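ホーム > 団体概要 > 私たちについて

Jondiaロボット操作研究会

Jondiaロボット操作研究会は、アームロボットによる家庭内作業の自動化を扱う学生団体である。活動の中心はシミュレータ上での操作タスクの設計と評価で、実機は学内の共用設備を予約して使用する。

沿革
機械系の自主ゼミを前身とし、制御班と情報班の合流により現在の体制となった。当初は積み木の把持と整列のみを課題としていたが、対象を台所作業に広げ、シミュレーション環境「Trinley」の整備を開始した。Trinleyの保守は現在も会員が行っている。

現在の主課題
台所環境における物体の把持、搬送、配置を主課題とする。コンロ、電子レンジ、収納、カウンターを含む区画を単位とし、アームの基部位置、物体の初期姿勢、壁や扉の配色を変えて試行を生成する。関節可動域と収納扉との干渉は試行前に検査し、条件を満たさない配置は除外する。 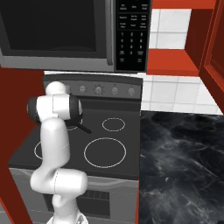
Trinleyの台所区画。コンロ左奥の上にグリッパを伸ばした状態のアーム。

1試行は初期化、操作、判定の順に進む。判定は物体の位置と姿勢の誤差、接触力の上限、経過ステップ数による。タスク文は日本語と英語の両方で用意し、言い回しを変えても同じ判定器で処理する。3月末時点の登録試行数は2,657件、うち再生検査を通過したものは1,591件である。通過しなかった試行も削除せず、原因コードを付けて保存している。原因コードの付与基準は活動資料の付録に記載した。

視点は、区画全体を見る固定視点と、グリッパ側から指先付近を見る近接視点を併用する。固定視点ではアームの陰に入る部分が生じるため、把持直前の位置合わせには近接視点を優先する。

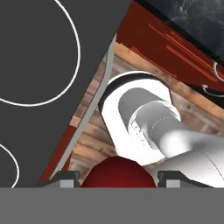 両視点の記録は同一の時刻軸で保存し、片方だけを入力とした場合の性能も測定する。照明条件と床材のテクスチャは試行ごとに乱数で選択するが、評価用の区画では固定とし、年度をまたいで比較できるようにしている。

班構成
会員数は28名。環境班、制御班、学習班、評価班に分かれる。班の異動は学期の初めに受け付ける。評価班は他班の成果物を検査する立場にあるため、兼任を認めていない。

競技会
学生対抗の操作競技会「Gokport」シミュレーション部門に参加している。同部門では非公開の台所区画が競技当日に提示され、制限時間内に7種類のタスクを実行する。前回大会では配置タスクの得点が低く、物体を離す際の指の開き速度が原因と判断した。現在、制御班が開放動作の速度指令を見直している。

使用設備
計算機は学内の共用サーバを利用する。試行データの変換と索引付けには、会員が開発したツール「Kushwaha」を用いる。同ツールの仕様書は会員用ページに置いている。

入会について
学部、学科、学年は問わない。プログラミング経験は必須としないが、入会後に座標変換と逆運動学の基礎課題を提出する。課題は再提出可とする。見学は定例会の開催日に受け付けており、希望者は問い合わせフォームから所属と希望する班を記入のうえ申し込むこと。

最終更新:6月9日(火)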